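双臂桌面机械臂现在能不能干拆箱、装箱这类杂活? 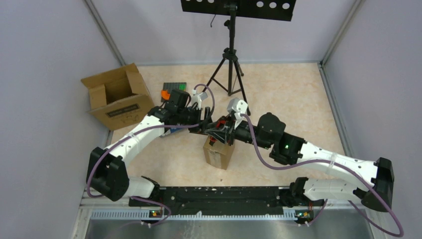

问题补充

我们车间每天要处理一批小纸盒:取出、摆正、贴好封口、放进大纸箱。目前全靠人工。我在评估用一套双臂小型机械臂代替其中一个工位,两臂装在同一根导轨上,末端是夹爪,工件就是普通瓦楞纸小盒。Plamham 的销售说“家务和车间杂活都能做”,但给的视频是加速播放的。想请教三点:

一、纸盒类工件的抓取成功率,实际能到多少?
二、双臂配合比单臂强在哪里?
三、换一种尺寸的盒子,要重新调多久?

2021年8月30日

Nollier

先说结论:固定尺寸、固定位置可以做,混料不行。

我们六月做过一轮测试,盒子尺寸单一,来料用挡块定位,连续抓取142次,失败13次。失败集中在两类:一类是夹爪下探时碰到盒盖边缘,把盒子推歪;另一类是夹紧力偏大,侧壁压塌。舵机驱动的小臂没有力矩传感器,只能靠电流估算夹持力,误差不小,对薄纸板不友好。

双臂的好处是一只手固定、一只手操作,例如按住盒体再压胶带。单臂做这件事需要夹具。代价是两只夹爪在盒子上方靠得很近,轨迹规划必须加碰撞检测,线缆也要留余量并固定在臂身上,否则肘部转到极限位置时会扯线。

节拍方面,单件43秒,熟练工人比这快得多。按产能算账目前不划算,夜间无人时段跑一跑还有意义。

Grident

补充第三点。换尺寸要分情况:如果程序是示教点位,高度、开口宽度、放置点都得重录,我一般留半天。如果用视觉定位,主要工作量在标定和补采样本,相机支架动过就要重新标定,这一条很多人会忘。

另外建议把工作区围起来,挡板和底面颜色尽量单一。底面有花纹的话,浅棕色纸盒的边缘分割容易出错,先换一块哑光纯色垫板试试,成本很低。

至于家务,叠衣服、收拾桌面这种工件形状不固定的,别指望。演示能成一次,和连续成100次是两回事。

Mangundap

同问,我也在看这个价位的。楼上说的挡块是自己打印的还是买的?

我用过单臂的,往敞口的箱子里放东西还行,翻盖要是没压住会弹回来挡路,后来拿胶带把盖子往外粘住了。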